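Open day at the Neltmont test kitchens

The bus from the station leaves you at the bottom of the hill, next to a tire shop, and the walk up takes longer than the map suggests. I had signed up for the Neltmont open day in November, when the list went up, and by the time the confirmation came I had forgotten which tour I picked. It was the afternoon one: the tableware room, the bread room, the wash-up area and the practice kitchen, in that order, with coffee at the end.

Neltmont is a shared building. Three firms use it, along with a cooking school that rents the ground floor. Skiveo makes bowls and plates for canteens, day centers and school lunch rooms. Driltitz supplies fittings, meaning rails, handles, drawer runners and the hinges for fold-down tables. Illés is a bakery with a small lab attached, and it does most of the bread for the cooking school. The open day is held once a year and the program says 500 places. At the desk I was handed badge number 514, so either the badges do not start at one or they let a few extra people in.

Coats go on a rack in the hall. Bags can stay with you, but large backpacks have to be left at the desk. The toilets are down the stairs and to the left, and the sign for them is behind a door that was propped open all day, so several people from my group went the wrong way.

Tableware

Our guide for the first part was Delali Agbeko. She walked quickly and talked facing forward, which made it hard to hear at the back. Once we were in the room it was fine.

The tableware room is long and has shelves down both sides. Everything is sorted by color first and size second. I would have done it the other way around, and I asked about it. The answer was that the people who order usually know the color they want and are vague about the size. A day center will ask for red because the last ones were red. The size gets settled later, on the phone.

Most of the talk was about rims. A bowl for a canteen has to stack, has to be lifted by people with wet hands, and has to survive being knocked against the edge of a sink several times a day. A thin rim looks better and chips sooner. A thick one lasts but makes soup run down the outside when you pour. We were given several bowls to pass around and pour water from, over a tub. I could feel the difference with the thick ones. Between the middle sizes I could not tell much.

Color came next. Deep colors are popular with homes for older people because pale food shows up clearly against them. Rice, mashed potato, white fish and bread are all easier to find on red or green than on white. The strong colors do show scratches from cutlery, and the glossy finish goes dull in patches. Delali had a tray of returned bowls to prove the point, and these were the most useful thing in the room. Catalogs never show you what something looks like after three years of spoons.

There was a question from the group about microwaves, and a long one about whether bowls should have handles. The short version is that handles help some people a great deal and make stacking a nuisance for everyone who works in the kitchen. Skiveo has two models with handles and sells far fewer of them than the plain kind.

Bread

The bread room belongs to Illés and is up a flight of stairs. It is warmer than the rest of the building and the windows were open. Erzsébet Juhász took over as guide. She has a dry way of speaking and did not wait for stragglers.

The bakery's everyday loaf is a plain sandwich loaf baked in a tin. It has a rounded top and straight sides, and it is sold sliced. What interests the lab is the crumb. A fine crumb holds butter and spreads on the surface. A more open one lets them through, and jam ends up on the table. Fine crumb also soaks evenly, which matters because many of the places that buy the bread serve it with soup. A slice that falls apart in the bowl is no good to someone who eats slowly.

We did a small soaking trial with water in saucers. Each table got slices from two loaves, one baked that morning and one from the day before. The older bread held together longer at our table. At the next table they said the reverse, and I think they may have swapped their saucers. Erzsébet looked at both and moved on.

She also showed us how they judge the slicing. Slices are laid flat, then stood on the straight edge to see if they lean. Thickness is checked at the top and the bottom. If the loaf was still warm when it went through the slicer, the bottom of the slice drags and comes out thicker. You can see it easily once you have been shown.

The samples on the side table were good. There was a rye, a seeded loaf and the plain one, with salted butter. The rye went first. I would have liked a cup of tea with it, but drinks are not allowed upstairs.

Wash-up area

This was the shortest stop. The machines were off for the open day and we were mostly looking at racks. Water hardness was covered in detail, with a chart. I took a leaflet. The part I remember is that most of the cloudy film people blame on the dishwasher is on the inside of the bowl, where the stack keeps the air out, and that leaving bowls tilted to dry deals with a lot of it.

There was a bottleneck at the door here. Two groups met in a corridor meant for one, and it took several minutes to sort out. If you go next year, stay near your guide.

Practice kitchen

The last room was the one I had come for. The practice kitchen is where the cooking school teaches basic meals to people who are learning or relearning to manage at home. Lessons are kept small. The students make toast, sandwiches, soup from a packet, eggs, porridge, and later on a full lunch. Nothing is laid out for show and the white surfaces have plenty of wear on them. Driltitz uses the same room to try out handles and rails, so the fittings change from time to time.

Bowls do a lot of the work in these lessons. Ingredients are put out in them before anyone starts, each thing in its own color, so that a teacher can say "the red bowl" and be understood across the room. Bread goes in a bowl too, even though it does not fit. I asked why they did not use a plate and was told that students pick up a slice more easily when part of it sticks out over the side. With a flat plate they have to get a fingernail under it.
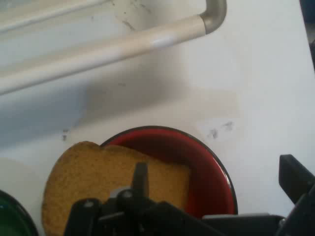
Celeste Cardoso said she would still use a plate with a raised lip, as a slice left leaning in a bowl dries out along one side and bends. A couple of people in our group agreed with her. One man thought the bread should simply stay in its bag until it was needed. The discussion went on for longer than I expected and was the liveliest part of the afternoon.

White worktops were the other topic. They are bright, and the colored bowls stand out well on them, but every scuff shows. The school has tried scouring cream and a melamine sponge. The sponge works better and takes some of the finish off with it. A gray worktop is planned for one side of the room so that the two can be compared over a year.

After that we were free to try things. I made a cheese sandwich one-handed, which is one of the early exercises, and it took me far longer than it should have. Buttering is the hard part. The slice slides away from the knife unless it is up against something. They keep a board with a low corner edge for this, and with the board it is quite manageable.

Coffee was served in the hall by the coat rack. It was filter coffee and there was plenty of it. The cake had run out before our group came down.

Practical notes

Entry is free but you have to register. The afternoon tour has more time in the practice kitchen, and the morning tour gets to see the ovens being unloaded, so choose according to what you want. The stairs to the bread room are steep. There is an elevator at the far end of the building, and you need to ask at the desk to have it unlocked. Wear something cool for upstairs.

The shop sells Skiveo seconds at a reduced price. They are in crates under the table and you are expected to dig. I bought two small green bowls with marks on the base. Payment was by card only. Bread from Illés was on sale at the same counter, and the plain loaf was gone by the time I got there, so I took a seeded one home on the bus.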